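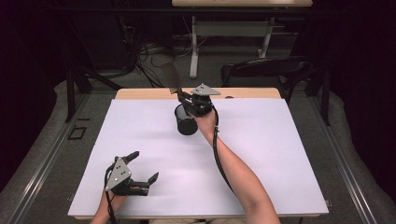 A Comb, a Cup and Two Borrowed Hands

In Simdale the working day starts with the curtains. They are pulled along both sides of a table with a white top, and after that the person who teaches stands in front and takes one gripper in each hand. The robot which must learn from this is not needed yet. It will receive the movements later.

Today the task has a short name, "comb to cup." One hand takes the comb and brings it over the black cup, the other stays near and does nothing, or almost nothing. I asked if I could try. My first attempt lasted 85 seconds and I was sweating. With your own fingers you would do it while thinking of dinner. With the grippers you have no feeling in the fingertips, so you look, and then you look again.

The right way of holding is near the middle of the handle. If you take the comb too close to the end, it turns in the grip and the teeth go where they want.

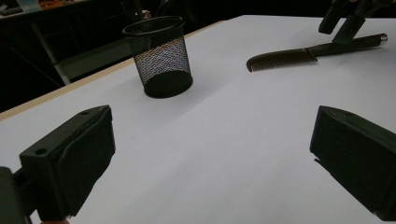

Anežka Kadlec told me that the slow people are often the best teachers at the beginning, but that after a week everybody gets fast and starts to cut corners, and the robot learns the corners too. She asks for a pause of two seconds before each grasp. She does not like it when somebody corrects a mistake too elegantly – a plain correction is easier to copy.

The project is called Clodel and it has collected 1,055 demonstrations until now, over seven different household tasks. A smaller group in Druvville works by remote control instead, with the teacher sitting in another room. Both groups exchange their recordings and, I have heard, also their complaints.

On my last try the comb went toward the cup at a good angle, and I forgot completely what my left hand was for.
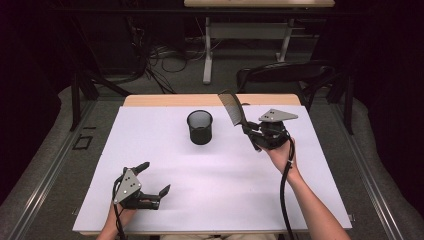

Text: M. Procházka, contributing writer

In the afternoon the task is changed a little. The cup moves by the width of a hand, the comb is turned the other way, and everything is done again from the start. I was allowed to stay until four o'clock. My arms were tired already at two.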